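Climwood workshop night, speaker notes
Talk: Getting a home-built robot to deal with the laundry

1. Hello and who did what

Say hi, thank Kamala Thomas for the slot. Mention that I'm the software half and Annapurna Achari is the hardware half, so any question with the word "torque" in it goes to her. We call the robot Warrier. It has two arms, and we've been at it since last April in the shared workshop on Zakbridge.

Ask who has a robot at home that does more than vacuum. Wait for hands!

2. Why laundry

Keep this short, people get it. Cloth has no fixed shape, so you can't just store a grip and replay it. A mug is a mug every time – a sock is something new every time you drop it. Also I hate doing laundry (pause, somebody will nod).

3. The washer setup

Leave these up for a minute and talk over them. Two are from the gripper cameras, with the door open, and the last is the head view with the door shut and the basket waiting in front.
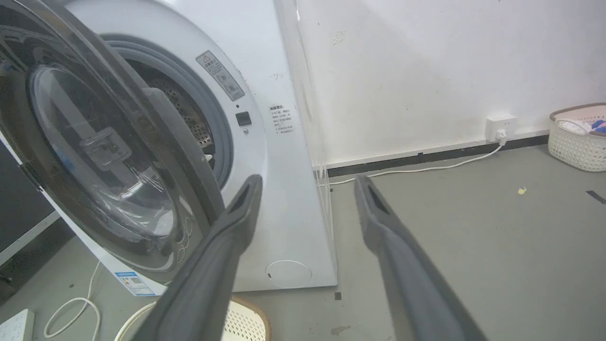
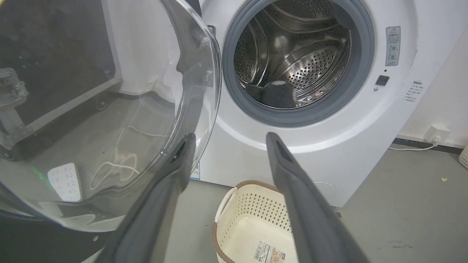
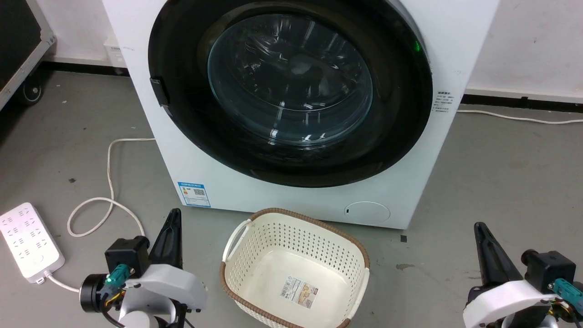
Point at the second one: dark gray cloth, low in a shiny steel drum full of little holes. Then ask people how they'd tell a program where the cloth stops. The door glass is my other headache, you can see the floor right through it, and a depth sensor really doesn't like that.

4. Fingers

Annapurna takes this bit if she's here. If she isn't: we went through a lot of finger shapes, and the short ones couldn't reach the back of a drum without the wrist bumping the rim. Longer fingers reach better but they flex more, so we slowed the close way down. Pass the old pair around the room and get them BACK this time.

5. Training runs

We drove the arms by hand for roughly 1,537 tries before I trusted any of it to run alone. Anil Thomas did the late shifts and labeled the bad grabs. Tell the story about the pillowcase, but only if we're under 30 minutes.

6. What's next

Folding – no promises. Orkik board swap first, then a faster close. Cayetano Manzano wants to try towels.

Questions, then hand over to Raíssa Assunção for the soldering demo.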